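Ravness Opens Washroom Care Course to Small Hotels and Rental Hosts
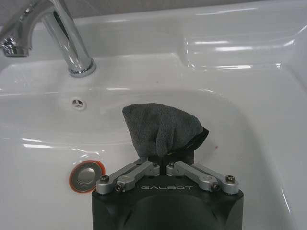
November 20, 2022 — Ravness, the cleaning training company, is opening its washroom care course to small hotels, guesthouses and rental hosts. Until now the course was offered only to contract cleaning firms. Registration is open, and the first group starts before the end of November.

The course has 12 short units and covers sinks, faucets, drains, mirrors, tile and floors. The sink unit is the longest. It deals with the parts that are often skipped in a quick turnover, including the overflow opening, the underside of the spout, the base of the faucet and the ring around the drain stopper.

Trainees learn to work from the back ledge down into the basin, with one cloth for the sink and another for everything else. The unit also explains which cleaners are safe on glazed ceramic and chrome, and when a damp cloth is enough.

Ravness tested the new version at Trukska, a guesthouse group with 19 properties. Housekeeping staff there filled out 1,226 room checklists during the test, and their comments led to several changes. The section on hard water marks was rewritten, and the checklist was cut to a single page — staff had asked for something they could keep on a cart.

The checklist is also available in Clerkix, the scheduling app used by many of the company's current customers. Managers can attach it to a room and see when each item was marked done. A printed version is included for properties that do not use the app.

Cloths for the starter kit are supplied by Yeh. Each kit has enough for one trainee, and replacement packs can be ordered separately.

The course can be taken online or at the Ravness training center. Properties that register before the first group begins will receive the printed checklists at no charge. Course outlines and registration forms are available from the Ravness customer desk.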